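Fixing the wrist offset on the poster task

5 Jun 2021

The Ladgate scene has been in use since October with one fault I kept putting off. The simulated arm has to handle a framed poster, with one pose at the wall and another at the kitchen counter, and the fingers went too deep at the wall every time. 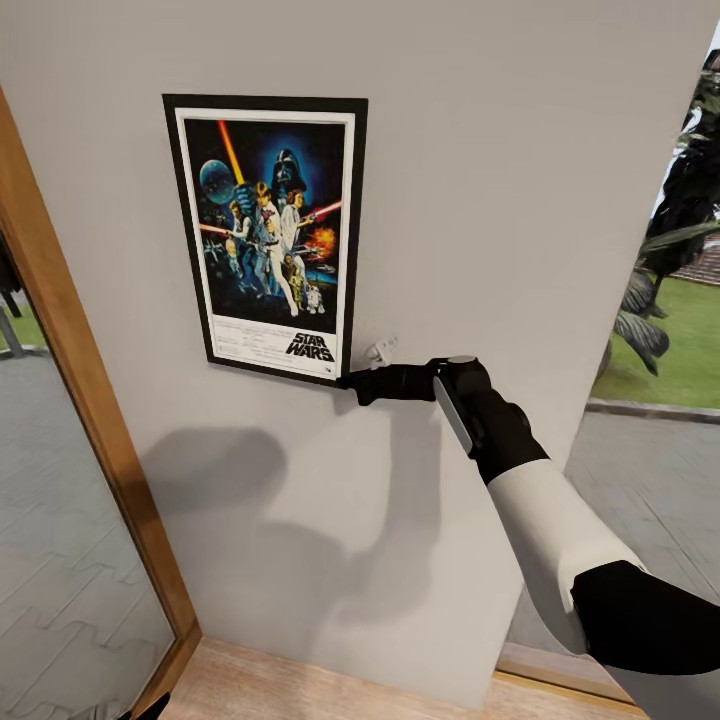

I logged the contact force over 300 resets. The tool offset in the config was short by 9 mm, left over from the previous gripper model. The controller thought the fingertips ended sooner than they did, so it kept driving forward. I corrected the offset, then regenerated the collision mesh for the wrist, which had the same error baked in.

The counter pose needed its own check. Contact friction there is set separately, and the frame has to stay propped up between resets. 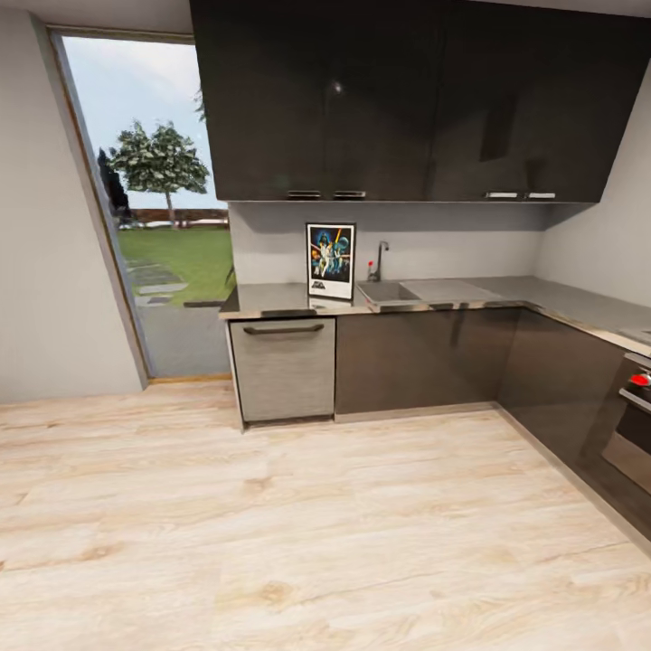 Ilse Groen wrote in to ask whether I had tried a smaller physics step before touching the offset, as hers hid a similar fault in Tendier for weeks. I had. At 3 ms the penetration shrank but did not go away. Run 161 is the one to compare if you have the old logs.
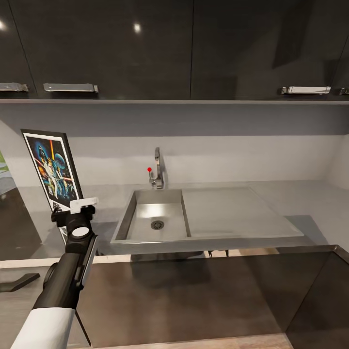
Gripper near the poster, left of the sink.

Both poses now load from a single file. The joint limits are unchanged.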